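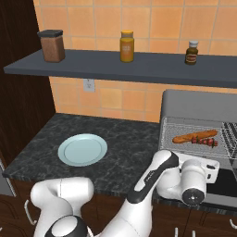 Counter scene, skewer on the wire rack, plate empty.

Simulation Task Rules – Working Group Minutes
Friday, 10:00 a.m., Merley office and by phone
Chair: Walid Hamdan
Present: Merley (task design), Planard (simulation), Kun (scoring), Tiltik (outside labs)

1. Minutes of the May meeting
Approved with one correction. Under item 4, "reset" should read "restart."

2. Scoring rule for "skewer to plate"
Kun reported on the second reading of the spring runs. All 1,186 were read again, and 73 were marked differently by the two readers. Most of the disagreements came down to the final moment: one reader passed the run when the skewer was on the plate, the other wanted to see the gripper clear of it.

The draft rule says only "the skewer is on the plate." Planard said this is too loose, as a run can meet it while the arm is still holding the food. Merley did not want to make the task harder than it was when the labs signed up for it. Walid Hamdan said the rule has to be one that two people will read the same way, and that the labs would rather have a stricter rule now than a changed score later.

Agreed wording:
A run passes when the skewer rests on the plate, the gripper has opened, no part of the arm is touching the skewer or the plate, and all of this holds for 2 seconds. A skewer resting partly on the rim passes if it does not touch the counter.

Tiltik asked whether the skewer has to be in the recessed center. No. The instruction given to the arm says "plate" and the rule should not ask for more than the instruction does.

3. Scoring from pictures
Some labs send a still in place of the contact log. The group looked at one with the skewer on the left half of the plate and the gripper down beside its right end. 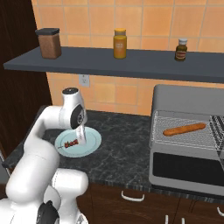
Fingers largely hidden. Cannot be scored for release from this view.

Kun would have passed it, Planard would not. After discussion both agreed that the picture settles where the skewer is and leaves open whether it is being held. Agreed that stills may go with a report but may not be used to score release. Contact logs are required from the next round on. Where a log is missing the run is listed as "not scored" and stays in the total.

Tiltik noted that two of the smaller labs do not save contact logs at present. Planard will send them the setting and a short note on how to turn it on.

4. Other items in the scene
The rack also carries a second, longer food item. The present rules say nothing about it. Merley proposed that knocking it off the rack should fail the run. Kun was against this for the coming round, given that the labs have not been told. Compromise: record it as a "side event" with a yes or no, publish the figure next to the pass rate, and look at it again once there is a full round of data.

The same goes for the shelf. Any contact between the arm and the shelf or the containers on it is a side event. Contact with the counter is still allowed.

5. Naming
Lab reports use "kebab," "skewer" and "stick" for the same item. "Skewer" from here on, in reports and in task text. "Rack" for the wire surface, whatever the appliance under it is called.

6. Notice of changes
Labs will get 15 days to comment on the new wording before it takes effect. Scores already published stay as they are, marked with the old rule number.

Actions
Kun – clean copy of the pass rule, send to all
Planard – log setting and note to labs
Merley – side event form
Tiltik – collect comments from labs

7. Other business
Planard asked for the drawer tasks to be added to the next agenda. Agreed.

Meeting closed at 11:40 a.m.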